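How to Plan the Budget for a Two-Arm Robot Station
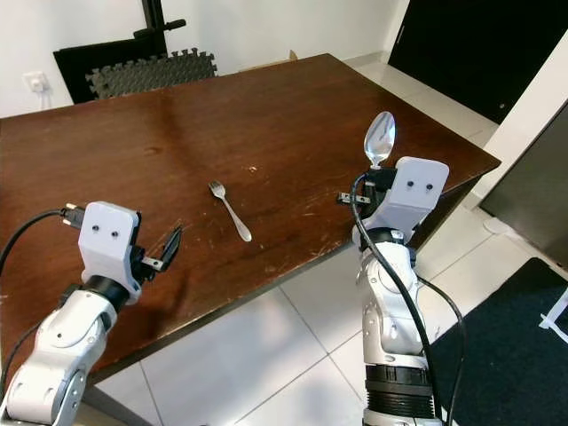

How much money should I keep aside for things that are not the arms?

Plan for at least a third of the total. The quote from the seller covers the arms and the grippers, and most first-time buyers stop reading there. Cables, mounting, spare fingers, a computer, power and the hours of the person who sets it up are all separate lines.

I wrote this guide after we bought our second station at Tomar. The first one we planned badly, and my colleague Vandana Bisht still keeps the list of late orders. It has 17 lines.

Step 1. Write down the task before you ask for prices

Use one sentence, for example "pick up cutlery from a table and hold it". Thin metal objects on a hard surface need narrow finger tips. If you write only "general handling", the seller will offer you the standard fingers and you will pay for the others later.

Step 2. Decide if you need two arms

Two arms cost more than double one arm in our case, as the mount and the controller were also a bigger model. Ask for both prices in the same quote. We asked Belurine and Dudbridge, and only Dudbridge separated the controller from the arms. Ask the other seller to do the same, otherwise you cannot compare.

Step 3. Count the cables

A gripper with its own cable needs enough length for the full turn of the wrist, plus some slack. Put the arm in its farthest position on the drawing and measure along it. Then order one spare for each type. Our spares came from abroad and took 16 working days – the station was standing still during this time.

Step 4. Measure the room

Measure the table, the reach of the arms and the way a person walks behind them. Check also where the wall outlets are. Ravindra Chauhan from our purchasing office asks for a simple floor sketch with every request, and I recommend to do it even if your office does not ask.

Step 5. Use what you already have

An old table is fine for the first months if it is heavy and does not move. A shiny top can give reflections to the cameras, so test this before you buy a new one. A matte cloth may be enough. Normal forks and spoons are good test objects and cost almost nothing.

Step 6. Add the people

We planned 3 days for the setup. The time sheet for the whole first station shows 107 hours, including training for Suha and Pallavi. Put these hours in the budget with the real salary cost.

Step 7. Ask about support

Check these points in the offer:

Price of a replacement gripper
Who pays the shipping for repairs
Length of the warranty, and the date when it starts
Software updates after the first year

If your budget year closes in January, send the order well before. Delivery dates move, and the invoice can fall into the next year.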